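拉链袋和我的五月

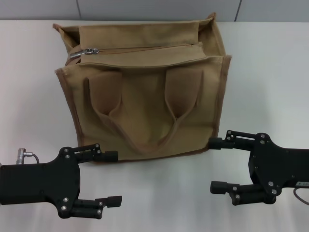 教机械臂拉一条拉链，到底要录多少遍才够？
我们这个任务录到200条的时候，策略开始像那么回事，但前提是这200条里袋子的摆法、拉链头的朝向都要换着来；同一个姿势录600条，学出来的只是那一个姿势。

这个结论是我拿一整个月换的。Rindex项目的任务表上写得很轻巧：“双臂，帆布袋，打开拉链。”写表的人大概每天都在拉拉链，所以觉得这事不值得多写一个字。

帆布袋的麻烦在于它有自己的主意。米黄色的布，看着挺括，能自己站着，袋口那一圈却总要往下塌一点，拉链跟着皱起来。金属拉头平躺在一端，亮晶晶的，人用指甲一挑就起来了，夹爪没有指甲。我试过从正上方夹，夹到的是布；从侧面夹，夹到的还是布，外加半截拉链齿。后来的办法是一只爪先把袋口的角捏住、绷直，另一只爪再去找拉头。听着像常识，我用了三个下午才想通，中间还怀疑过遥操作手柄坏了。

还有两条提手。它们垂在袋子正面的时候与世无争，一旦翻到上面来，就正好盖住拉链。头几天我每录一条都顺手把提手理好，理得整整齐齐，回放时才意识到自己在教模型一件事：世界上的提手永远是理好的。于是改规矩，提手怎么落就怎么录，盖住了就先拨开，拨的动作也算进演示里。单条时长一下子从14秒涨上去，负责存储的同事在群里发了一个句号。

说说起手姿势。我们要求每条都从两爪张开、停在袋子下方两侧开始，手不许挡住正面。Lilcombe那边的组不这么干，他们随机起手，说这样泛化好。我不反对，只是他们的数据合进来以后，我们的模型学会了在开工前先犹豫一会儿，左右晃两下，很像我早上九点的样子。现在两家的数据分开标，训练时再按比例混，比例还在吵。

失败的也留。拉到一半卡住、退回来再拉的那种，我以前全删，嫌难看。Cisdale的旧版本就是吃了这个亏，一卡住便继续使劲，把整个袋子拖着满桌走，姿态相当坚决。这次我把“卡住再退”的单独打了标签，接近90条，录的时候手心全是汗，因为故意卡住比不小心卡住难多了。

白桌面也有点讨厌，反光，下午光线一变，画面里的灰影就换了地方。我拉了窗帘，录了一批，又拉开，再录一批。Gbeho的标注工具把这两批识别成了两个不同的任务，我给他们提了工单，目前状态是“已读”。

下一个任务已经排上了，是把东西从袋子里拿出来。表上还是一行字。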